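Skulteo Sets Equipment Budget for Tabletop Robotics Program, Opens Call to Suppliers

WARNCOMBE – Skulteo announced today that it has approved the equipment plan for its household manipulation program. The plan covers the purchase of 6 robotic arm workstations, along with spare grippers, mounting hardware, cabling and the small goods used in daily task work. Deliveries are scheduled to begin in March.

The approved plan replaces the company's earlier practice of ordering parts as they were needed. Under the new schedule, each workstation will have its own budget line for nine months, with repairs and replacement fingers charged to that line.

"Our teams have been asking for a purchasing plan they can work from," said Gleice Quintana, director of operations at Skulteo. "The arm is the largest item on the invoice, but tables, mounts, cables and props also have to be paid for, and they wear out on different schedules."
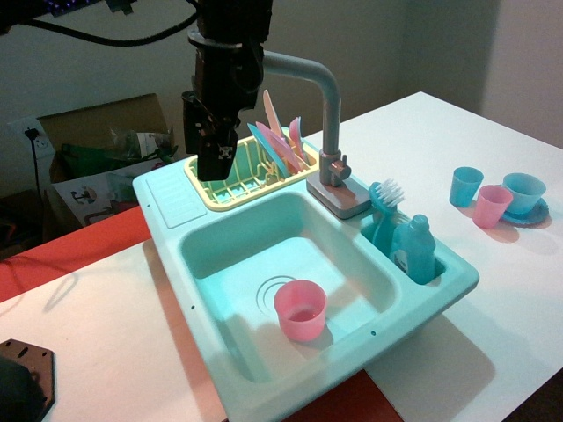 Work at the stations centers on kitchen tasks, among them placing cups, plates and utensils. The parts list drawn up for the program runs to 529 items, most of them low-cost goods that can be bought from more than one source. Skulteo has set aside a reserve to restock these goods without a separate approval.

Lusent will handle installation and the first round of calibration. Brandão has been retained to review service contracts before they are signed.

"We asked for firm lead times and a clear price for spare parts," said Venkatesh Palaniappan, who led the planning work. "A station that is waiting on a bracket is still taking up floor space."

Suppliers who wish to be considered for the remaining orders may request the specification packet from Tainá Cavalcanti in the Skulteo purchasing office. Quotes must list unit prices at quantities of 1 and 100, shipping costs and warranty terms. Questions about delivery and site access should be directed to Kátia Sales, facilities manager.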